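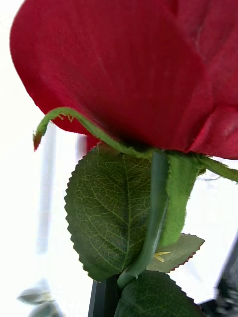

Newsletters > Winter term > Clubs and activities > Robotics club

Flowers on a Tuesday: what the robotics club has been up to

2026-06-30

Those of you who have walked past the technology block after school lately may have wondered why the robotics club has taken up floristry. I've been meaning to write this up for the newsletter since the middle of term, and the end of term has crept up on me as it always does, so please forgive me if it goes on a bit. There is a lot to tell and I'm very fond of this bunch.

Last year's club built a little arm that stacked wooden blocks. It was a good project and we were proud of it, but blocks are forgiving things. They're square, they stay where you put them, and if you squeeze one a bit too hard it doesn't mind. When we sat down in February to talk about this year, one of the younger students said that her nan arranges flowers for the hall in Clallilport and that she'd like to see the arm have a go at that. Everybody laughed, and then there was a bit of a silence, and then people started drawing grippers on the whiteboard. So that was that!

The task we settled on sounds simple enough when you say it quickly. The arm has to find an artificial flower, take hold of it by the stem, lift it, and stand it in a vase without knocking over the ones already there. We call the project Briver (it was a typing mistake in a file name during the first week and it stuck, as these things do). There are 8 students in the team this year, from Year 7 up to Year 11, and they meet in the back half of the woodwork room, with a biscuit tin that I'm told is essential equipment.

Fabric flowers have been a marvellous teacher. The red rose has become the club favourite, partly because it's the handsomest of the lot and partly because it's the most awkward. The bloom is large and heavy-looking on a smooth green plastic stem, so the obvious place to grab is also the shiniest, and the jaws love to slide along it. Then you have the leaves, with their little serrated edges and their printed veins, and those fuzzy green sepals hanging down under the flower head. To you and me that's plainly a rose. To a camera sitting out near the gripper, it's a great deal of green in front of a great deal more green, and the students have had to think hard about how to tell a stem from a leaf that happens to be crossing it.

Their first go at it was to look for colour alone. Find the red, go straight down, close the jaws. You can imagine how that went. The arm was very good at pinching leaves. The second go was to look for something long and narrow, with a bright highlight running down it, and that has been much better on the rose, though it gets confused whenever the afternoon sun comes through the western windows. We have since had a long and quite heated discussion about blinds.

I should say something about the pictures, by which I mean the training pictures the students have been taking and labelling. They've sorted through 114 of them so far, from the arm's own camera, drawing outlines around the stems by hand. It's slow work and I half expected a mutiny. Instead they put some music on, argued cheerfully about where a sepal stops and a stem begins, and got on with it. One pair took it upon themselves to write a two-page labelling guide so that everyone would do it the same way, and it's a better bit of technical writing than some I've been handed by adults. There's a whole paragraph in it about what to do when a leaf is blurry.

The gripper itself is on its third version. The first had hard jaws, the second had rubber bands wound round them (effective but ugly, and they perished), and the current one has soft pads that the Year 9s cast in a mould they'd made themselves. Hovero, the small engineering firm out past the roundabout, very kindly let the team come through for an afternoon and look at how they hold delicate parts on their own line, and sent us home with a box of offcuts. We're enormously grateful. The students asked so many questions that we nearly missed the bus.

As for how it's going, our best run before the holidays was 7 successful placements out of a possible ten, which had the whole room cheering and brought the woodwork class in to see what the matter was. Other afternoons have been far less glorious. On one of them the arm spent its time politely putting flowers down just beside the vase. The students write every run up in the logbook, good and bad, and I've been impressed by how little they mind recording the bad ones.

All of this is heading towards the Nishimura Cup in October, the regional day for school robotics clubs. Our entry will be in the handling category, and the team will have to give a short talk as well as run the arm. If you know any of them, do ask them to practise on you at the dinner table. They need to be able to explain it to someone who has never programmed anything, and grandparents are ideal.

We do have a few requests. If you've got artificial flowers at home that you're finished with, we'd love them, especially anything with a thin stem or an odd colour, as the program has become rather too used to red. Narrow-necked vases would be handy too, preferably ones you won't miss. Please leave donations at the front office marked for the robotics club. We could also do with a parent who is confident with a soldering iron, for an hour or so after school in the first few weeks of next term.

New members are welcome at any time and don't need any experience. The club runs on Tuesdays from 3.30, finishing at five, and starts again in the first week back. Bring a hat for the walk home and something for the biscuit tin.

From the robotics club coordinator

Comments

ClallilportMum: My son has been explaining stems to me for weeks and I finally understand what he's on about. Lovely write-up, thank you.

garden_gran: I've a whole box of silk tulips and some fake lavender in the garage. Would lavender be too fiddly? Happy to drop the lot off on my way to the shops.

Robotics club: Yes please to both! Lavender will be very fiddly and they'll be thrilled.

old_solderer: Used to repair radios for a living, can do most afternoons apart from Thursdays. Will leave my number with the office.

tk_year8parent: Is it too late for a Year 8 to join before the October competition? She's keen but a bit shy about starting halfway through the year.

Robotics club: Not too late at all. Send her along in the first week and we'll sit her with the labelling crew, they're a friendly lot.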